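**Stalach student team opens its computer take-apart project to visitors**

STALACH, Friday, March 6, 2020 - A group of high school and technical college students in Stalach has spent the school year teaching a robot arm to work inside old desktop computers, and next week they want everyone to come and see how far they've gotten.

The project is called Pludance. It began in October as an after-school club at the Pridaven Technical School, with 2 mentors and a stack of retired office computers from the school district. Students write the motion programs, design the holders for the parts and argue (a lot!) about which piece should come out first.

"We picked computers because every one of us has wanted to open one up," said team captain Raluca Preda. "Then you try to get a robot to do it and you find out how much your own fingers know. A drive latch takes me a second. It took us three weeks to write a program for it that we liked."

The current work centers on the drive bay, with its bright blue handles, and the crowded space between the bay and the motherboard.
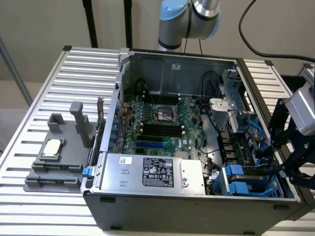
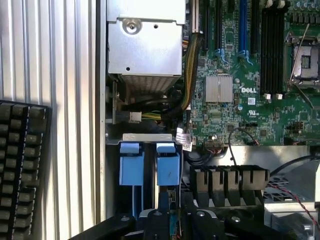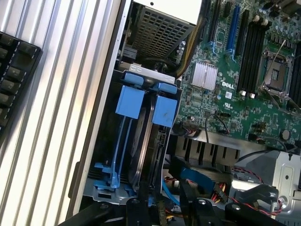
**Do you need to know how to program to join Pludance?**

New members start with a screwdriver and a notebook, and most write their first short program within a month. Several of this year's students had never written a line of code before they signed up.

The team will take the project to the Tekin Student Robotics Meet later this spring, where each entry gets 300 seconds at the table and is scored out of 100. Judges look at the written log as well as the robot's work, and the Pludance log is nearly 100 pages long already.

"They write everything down, the bad days too," said mentor Ctibor Holub, who teaches electronics at Pridaven. "I was reading it on the bus and missed my stop."

Prapai Intarasuk, a first-year student, leads the group that designs the holders. Aidan Moynihan looks after the motion programs and is putting together a beginner's guide that other schools can use free of charge - it should be ready before the summer break.

Visitors are welcome in Room 2 at Pridaven Technical School on Wednesday from 4 to 7 p.m. Entry is free, and students will be there all evening to answer questions. Younger children should come with an adult.

Contact: Silvia Ševčík, Pludance mentor, Pridaven Technical School, Stalach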